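4. Setting up the Pondetau label printer

This section covers unpacking, loading the first roll and printing a test label. Read section 3 first if you have not yet chosen where the printer will stand.

4.1 Before you start

You will need the printer, the mains adapter, one roll of 42 mm labels and a soft dry cloth. The starter roll holds 625 labels. Rolls from other makers can be used if the core is the same width, but see the note on thick labels in 4.4.

If the printer has come in from a cold van or garage, leave it indoors for an hour before plugging it in.

4.2 Unpacking

1. Cut the tape along the top of the outer carton. Do not push the blade in further than the tape.
2. Lift out the printer with both hands. Do not lift it by the lid.
3. Peel off the two strips that hold the lid shut.
4. Open the lid and take out the card spacer.
5. Check the serial number under the base against the one on your delivery note.

Keep the spacer. It must be put back if the printer is ever sent to the Pridbridge service desk, and returns without it may be refused.

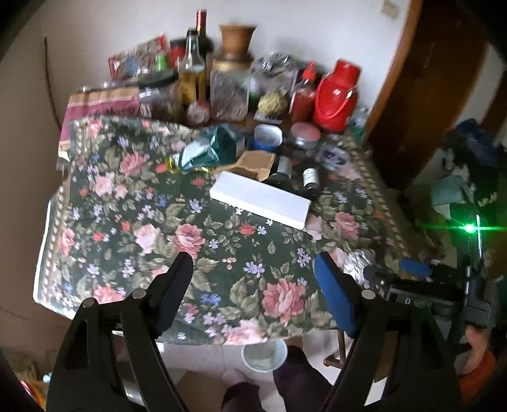
Labels stick best to a clean, smooth, dry surface. Wipe off dust before you apply one, and press from the middle outwards with your thumb for a few seconds. Cardboard and paint take a label well, but fabric does not, and a label put on cloth will lift at the corners within days. On a long white box, place the label on the side that faces forward so that it can still be read when other boxes are stacked on top. On tan kraft paper, use the white labels, as print on the clear ones is hard to read against brown. Avoid folds and raised parts of the packaging, where the label will not lie flat.

4.3 Loading the roll

1. Switch the printer off.
2. Press the grey catch and open the lid fully.
3. Hold the roll so that the labels feed from underneath.
4. Slide it on to the spindle until it clicks.
5. Pull the end of the roll through the slot, leaving 15 mm showing.
6. Close the lid. Press down on both sides until the catch locks.

CAUTION: The print head is inside the lid and gets hot in use. Wait until the red light has gone out before you touch it.

4.4 Test label

Plug in the adapter and switch on. When the light turns green, hold the feed button down for three seconds. The printer produces one label showing the model name and the number of labels printed so far.

If the label comes out blank, the roll is in upside down. Take it out and repeat 4.3 from step 3.

If the print is faint on one side, the lid is not fully shut - press it down again and print a second test.

Note on thick labels: Zika fabric-backed rolls need the slower speed. Set the switch at the back to S. Leave it at N for all other rolls.

4.5 Care

Clean the print head after every 4000 labels, or sooner if you see white lines in the print. Use the Jireš cleaning card supplied and nothing wet. Spare cards are listed in section 9.

Section last revised 7th May.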